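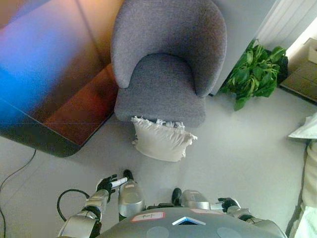

November 16, 2019. Upholstery cloth, shrinkage trial, lot 2819.

Sixteen strips of the Girnik wool blend were cut, 8 along the warp and 8 along the weft. All were steamed, dried flat overnight and measured again this morning. The warp strips lost 2 percent. The weft figures are uneven and will be repeated.
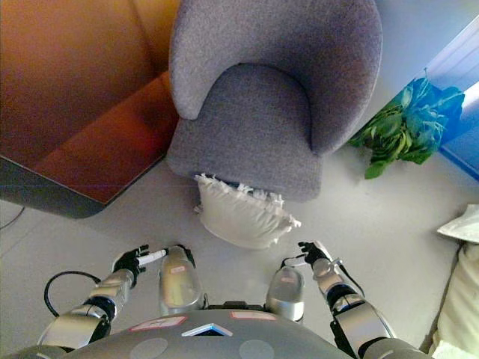

Shrinkage matters most where cloth is stretched over a bend. A straight panel can be restapled at the back. On a gray tub chair with a horseshoe back, the cover must follow the whole curve, and any loss shows first at the inside seam. 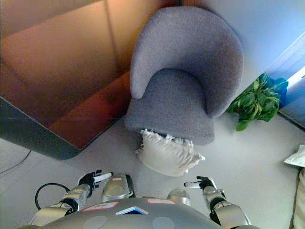
Trosmont replied that the mill steams at a lower pressure than ours and asked that the Kisside press be checked before the weft results are entered. The gauge was last calibrated in January.

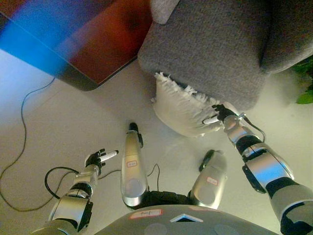

Until then the weft column stays in pencil. Remaining cloth is on the Wan rack, face inward.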